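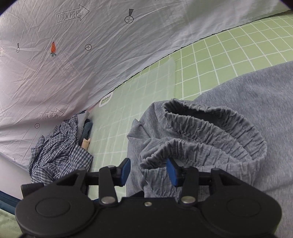 Laundry and Mending FAQ

Wemholm Clothing Exchange » Help » Getting clothes ready to donate

What do you accept?
Everyday clothes for adults and children: sweatpants, sweatshirts, shirts, jeans, pajamas. We also take clean fabric scraps for the Prerkavum patchwork group. Please keep scraps in a separate bag.

Do things have to be washed first?
Yes. Wash and dry everything completely, then leave out the fabric softener if you can. Many of our members are sensitive to scent.

How should I fold sweatpants?
Lay them flat and smooth the legs from the waist down. Pull the cuffs straight, because elastic cuffs roll inward in the wash. Put one leg on top of the other and fold in half, then in half again. The waistband should end up on the outside so we can check the size.

The waistband is bunched up. Is that a problem?
No. Gathered elastic is supposed to look puckered when nothing is stretching it. Hold one corner and open the waist with your other hand. If it springs back, it's fine. If it stays loose, put it in the repair bag.
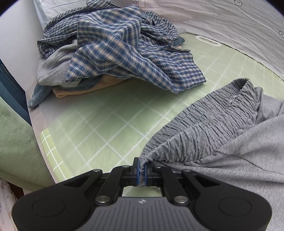

Gray sweatpants with a small frayed hole on the inner side of the waistband.

Will you take clothes with a hole?
Small holes are okay — anything up to the size of a dime. Don't trim the loose threads. The menders at our Marulanda Street room use them to see which way the fabric runs. Clip a note to the garment saying where the hole is, especially if it's on the inside.

Should shirts be ironed?
No, folded is enough. Plaid and checked shirts get buttoned at the top and at the third button down so the collar keeps its shape.

How much can I bring at once?
Up to 4 bags per visit. For larger loads, use the Kokness drop-off, which has room for 100 bags and is open from 2 to 5 p.m.

Can I get something back if I change my mind?
Only before it has been sorted. Ask at the desk and have your bag tag with you.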